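# 厨房台面怎么养:木砧板上油、瓷砖缝清洁,我的一套笨办法

先说好,我不是专业做保洁的,就是一个爱在厨房里磨蹭的人。前年搬家的时候,朋友 Efua Quartey 送了我一块木砧板,我用了不到半年就把它用裂了,心疼得不行。后来一点一点摸索,总算把木头、瓷砖、台面这几样东西伺候明白了。下面写的都是我自己在用的步骤,你家情况不一样的话,自己改改就好!
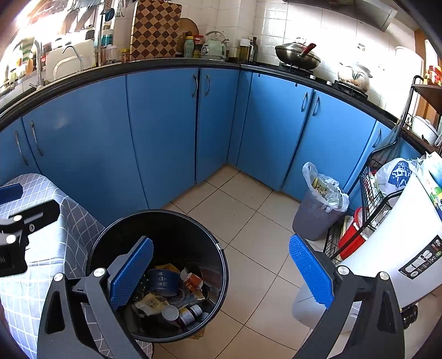
*本页最后修改:2019年3月16日,星期六*

## 要准备的东西

- 食品级矿物油一瓶(我用的是 Takard 的 300 毫升装,能用很久)
- 蜂蜡一小块,没有也行
- 粗盐、半个柠檬
- 小苏打
- 旧牙刷两把,一把刷木头,一把刷砖缝,别混着用
- 不掉毛的旧棉布,旧T恤剪开最好

矿物油千万别拿炒菜的油代替。我第一次图省事抹了花生油,过了几个星期板子一股哈喇味,洗都洗不掉,最后只能重新打磨一遍(打磨那天满屋子木屑,我现在想起来还头疼)。

## 第一步:把砧板洗干净

板面撒一层粗盐,拿半个柠檬切面朝下,顺着木纹来回擦。拼花的板子木纹方向会变,那就打圈擦,力气小一点。擦完静置五分钟,用温水快速冲掉,马上擦干。

不要泡水!不要泡水!不要放洗碗机!我那块裂掉的板子就是这么没的。

擦干以后立起来放一夜,两面都要透气。靠墙立着没问题,底下最好垫两根筷子,别让一条边一直贴着湿台面。圆板子容易滚,我会拿个重一点的罐子挡一下。

## 第二步:上油

1. 确认板子彻底干透,摸着不凉手。
2. 倒一小滩油在板面中间,用棉布推开,正面、背面、四条侧边都要抹到。
3. 端面吸油特别快,多抹一遍。
4. 放至少六个小时,我一般是睡前抹,第二天早上收。
5. 表面还有浮油就擦掉,摸着不黏就可以用了。

新板子头一个月每周一次,之后每个月一次就够。想更讲究的,可以把油和蜂蜡按四比一隔水化开,凉了以后是一种软软的膏,最后薄薄擦一层,水珠落上去会滚开,特别好看~

Salamatu Bonsu 留言问过我,有裂缝的板子还能不能救。细得像头发丝那种,多上几次油通常会合拢一些。指甲能卡进去的就别切熟食了,里头藏东西,拿去当花盆垫吧。

## 第三步:瓷砖缝

灶台后面那面墙,我拖了好久才肯收拾。白砖最坑人的就是缝,时间长了发黄,砖擦得再亮看着也脏。

小苏打加一点点水,调成牙膏那么稠,用牙刷抹进缝里,等十分钟再刷。先从上往下抹,刷的时候也从上往下,这样脏水不会流到干净的地方。刷完用湿布过两遍。油特别重的地方可以先喷一点 Plodau 的厨房去油剂,喷完等一分钟再擦,记得开窗。

醋我不太建议用。白醋碰到填缝的水泥会慢慢腐蚀它,一次两次看不出来,常年用缝会变松变粉。要是你家台面是大理石,更别让醋和柠檬沾上去,会留一块一块发乌的印子。

## 第四步:深色台面

深色台面不怕脏,怕水渍。我试过好几种布,最后留下来的是最普通的超细纤维布,两块,一湿一干。湿布拧到不滴水,擦一遍,干布马上跟上。顺序别偷懒,让水自己晾干的话,第二天早上太阳一照全是白圈圈。

水垢已经结住的,用温热的湿毛巾敷一刻钟,软了再用塑料刮片轻轻推。钢丝球就别碰了。

## 收尾:垃圾当天丢 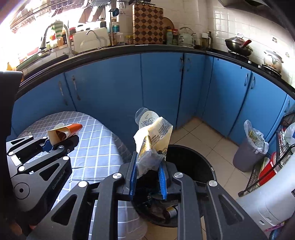

清洁这件事做到最后,最容易被我忘掉的是垃圾。擦过油的棉布要摊平晾着,干了再扔,别团成一坨闷在袋子里。柠檬皮和菜叶子当晚就拎下楼,夏天放一晚上就招小飞虫。包装类的东西倒是不急,不过像零食袋、透明塑料盖、揉皱的纸杯这些,又轻又占地方,进桶之前压一压,一只圆桶能多撑一两天。沾了酱汁的盖子我会先用厨房纸抹一把,不然桶底很快就黏糊糊的,到头来还得刷桶。桶我每个月刷一次,小苏打水泡半小时,倒扣在阳台晒干,再套新袋子。

## 几个常被问到的

**橄榄油可以上板子吗?** 不行,跟花生油一个下场。

**竹砧板要不要上油?** 要,但是可以少一点,两个月一次差不多。

**矿物油抹多了怎么办?** 擦掉就行,没关系的,木头吃饱了就不吃了。

**砖缝刷完还是黄?** 多半是渗进去了,可以买填缝美缝笔描一遍。Etornam Aryee 推荐过 Ollach 的,我用完一支,颜色挺正,就是笔头有点硬,描到转角的时候要慢慢来。描完二十四小时内别沾水。

下次想写写刀怎么磨,磨刀石我已经泡坏一块了,等我把新的那块用顺手了再来更新!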